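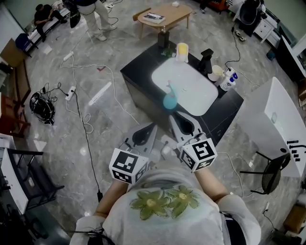 Island sink: what stays on the counter

November 25, 2019 | Naomi Makokha
1 min read
Search this site Go

The black counter shows limescale first at the base of the tap. Spray, leave for 5 minutes, wipe with a damp cloth and dry. Return the spray bottle to the cupboard afterwards; it should not be left in the basin. The pump dispenser stays at the back left, the two blue-capped bottles at the back right. Cups go back on the shelf. Refills are ordered in June. Queries to Inès Brunet, extension 34.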